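Cloth-only bath cleaning put forward for 52 lets

Tirnel, the lettings firm, wants to stop buying bathroom spray for the 52 furnished flats it looks after in Usby. Its notice to tenants says a microfibre cloth and tap water will keep a bath clean between tenancies, and that the change starts in June.

The notice calls the method "proven". It does not say who proved it, or on what sort of bath.
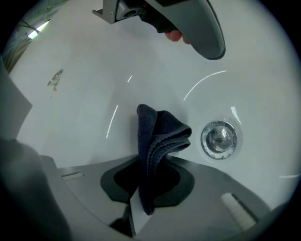 Page last changed: June, 4.15 pm

A folded navy cloth is a fair tool for the broad, glossy sides of a white tub. Marks like the small brownish-grey patch on this one are a harder test, and so is the scuffed metal ring round the drain stopper. Tirnel's notice mentions neither stains nor metalwork. It promises "a hotel finish" and leaves it there.

The firm puts the yearly saving at £1,223, against a present bill of £2,221 for all cleaning supplies. New cloths are included in the sum, it says - washing them is not.

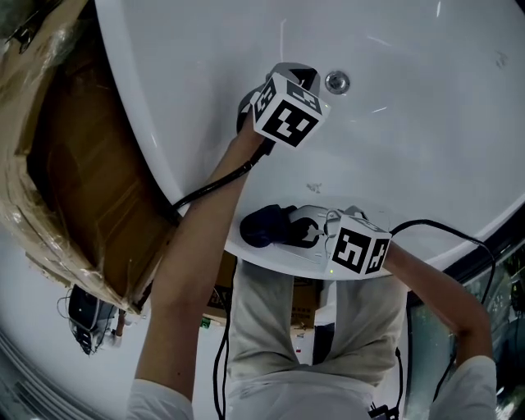
Issue 52, page 4

Small dark specks and smudges on the floor of a big oval bath are easy to miss from the side and plain enough from directly overhead. Tenants may want to look from there before signing the inventory, which under the new terms will list every bath as "clean throughout".

Sitach, which supplies the cloths, says each will last for a year of weekly use. We asked for the test results and were sent a brochure. Tirnel has yet to say whether tenants who prefer a spray can go on using one.

Recent items
Sitach price list goes up again
Lukáč yard to stay open through June
Usby bin rounds: what has changed
Letters: 1,451 signatures and still no crossing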